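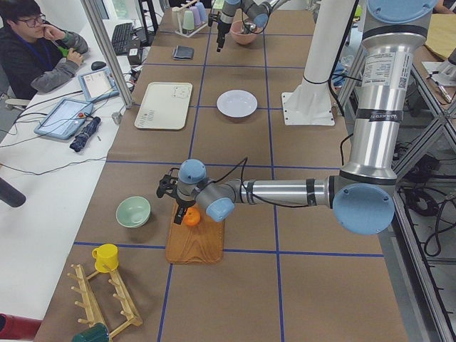
3.2 Table Surface and Object Set

All layouts were recorded on one long worktable covered in brown paper. Blue tape divides the paper into a grid, and each square is treated as one location (Figure 3). We chose tape over printed lines after the first pilot, when the printed sheet had to be replaced each time something spilled on it. A torn piece of tape can be fixed in a minute. The paper itself was changed when it wrinkled enough to tip a cup.

The objects are ordinary kitchen things of the kind the 16 households in the Rirnton survey reported using at least once a day. The survey asked people to list what was on their counter or table at breakfast and again after the evening meal. From these lists we kept items that were named often and that could be handled by one person with one hand. Large pots, kettles and anything with a cord were left out. Glassware was also left out.

The set includes bowls, cups, a mug, a round white plate, a cream tray with rounded corners and a rectangular wooden cutting board with a rounded handle end. We did not try to make the pieces match. Most of the survey households owned tableware from several sources, and a matched set would have made it too easy to tell what belonged together. In the layout in Figure 3, one bowl is pink and another is a pale mint green, one mug is yellow, and the three plastic cups are green, lavender and purple.

Food items were kept to a minimum. Fruit was used in place of prepared food, with the orange as the standard item. It rolls, though, so its starting place in most layouts is on top of another object. In Figure 3 it rests on the cutting board.

3.3 Holders and Their Contents

We use the word "holder" for any object whose main purpose is to keep other objects in place. The white rack and the wooden mug tree are holders in this sense. Trays and bowls are harder to classify. A bowl holds food during a meal and may hold utensils afterward, and survey answers differed on whether a tray was something to carry with or something to leave on the table. We therefore coded trays and bowls as holders only when another object was in them.

A holder can be in use or out of use. The rack in Figure 3 is in use, with its cups standing upright. The mug tree is out of use: it lies on its side near the front of the table, next to the yellow mug. A mug beside a fallen tree is coded as "near holder" and is kept separate from a mug that is simply on the table. The two coders, Teresa Ní Chonaill and Tanner Friesen, disagreed most often on this category in the first round — in nearly every case over how far away "near" could be. The rule was then set at one grid square in any direction, with diagonals included.

Cloths were a second source of disagreement. The small navy cloth in Figure 3 is folded and lies just below the rack, and both coders marked it as put away. An unfolded cloth in the same place would be coded as in use. Partly folded cloths were given their own code, which we later merged with "in use" when it proved too rare to analyze.

3.4 Recording a Layout

Each layout was written down by grid square before any object was moved. Objects that crossed a tape line were assigned to the square holding the larger part. For stacked or nested objects, the lower one was written first. Handle direction was noted for the mug and the cutting board, as seen from the front edge of the table. A total of 200 layouts were recorded this way.

The notes do not include color except where two objects of the same type had to be told apart. Surface markings, such as the small cartoon face on the tray, were used to record which way round an object had been placed.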